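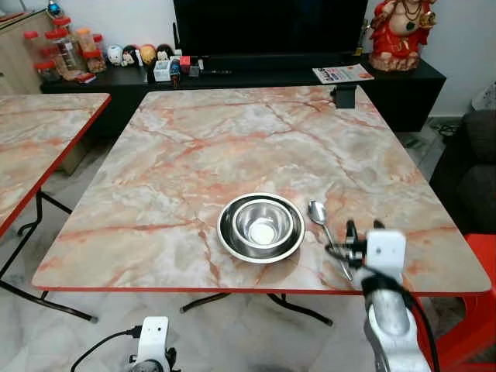
Edelstahlschüsseln und Löffel richtig pflegen

Von Maricruz Barajas, 17. März 2018

Edelstahl gilt als unempfindlich und wird deshalb oft nebenbei gespült. Nach ein paar Monaten sind die Schüsseln stumpf, am Boden sitzen weiße Ringe, und der Löffel hat Flecken, die beim Abtrocknen nicht weggehen. Mit etwas Essig und einem weichen Tuch lässt sich das meistens beheben.

Was Sie brauchen

Spülmittel
einen weichen Schwamm ohne Scheuerseite
Haushaltsessig
Natron
2 Mikrofasertücher, eins zum Trocknen, eins zum Polieren

Stahlwolle und Scheuerpulver bleiben im Schrank. Die Kratzer bekommen Sie aus einer polierten Innenseite nicht mehr heraus.

Schritt 1: Vorspülen

Ineinander gestapelte Schüsseln zuerst trennen. Sitzen sie fest, lassen Sie kaltes Wasser in die innere laufen und stellen die äußere kurz in warmes Wasser. Danach lösen sie sich mit einer leichten Drehung. Bitte nicht mit einem Messer dazwischengehen.

Teigreste und Stärke mit kaltem Wasser einweichen, Fett mit warmem. Salz nie trocken in der Schüssel stehen lassen, davon kommen die kleinen Punkte im Metall.

Schritt 2: Kalk entfernen

Einen Teil Essig mit vier Teilen Wasser mischen und so viel in die Schüssel geben, dass der Boden bedeckt ist. 9 Minuten stehen lassen, ausgießen, gründlich nachspülen. Bei uns in Plesitz ist das Wasser hart, da wiederhole ich das Ganze manchmal. Den Löffel lege ich gleich mit hinein.

Schüsseln mit einem farbigen Streifen am Außenrand nur innen mit Essig behandeln. Der Rand bekommt Wasser und Spülmittel, mehr nicht. Bei einer älteren Schüssel von mir ist der Streifen nach dem Einlegen matt geworden.

Schritt 3: Verfärbungen

Schillernde Stellen kommen meist von Hitze. Natron mit wenig Wasser zu einem Brei rühren, mit dem Finger oder dem Schwamm auftragen und in Schliffrichtung reiben. Ist keine Schliffrichtung zu erkennen, in ruhigen Kreisen und mit wenig Druck arbeiten. Essig und Natron nicht zusammen verwenden, sie heben sich gegenseitig auf.

Schritt 4: Trocknen und polieren

Sofort abtrocknen, auch die Unterseite. Beim Löffel den Übergang zum Stiel nicht vergessen, dort bleibt gern Wasser stehen. Mit dem zweiten Tuch trocken nachpolieren.

Aufbewahren

Die kleine Schüssel passt in die große. Wer die Innenseite schonen will, legt ein Blatt Küchenpapier dazwischen. Löffel gehören nicht in den Stapel.

Tischplatten mit Marmormuster vertragen Schüsseln ohne Weiteres, solange keine Sandkörner oder Krümel darunter liegen. Platte vorher abwischen und die Schüsseln anheben statt schieben. Spritzt Essigwasser daneben, feucht wegwischen. Bei echtem Marmor lieber gleich an der Spüle arbeiten, der Stein wird von Säure angegriffen.

Nachtrag: Fulgencio Villalobos fragte, ob das auch für die Spülmaschine gilt. Spülen ja, aber nach dem Programm gleich ausräumen und von Hand nachtrocknen.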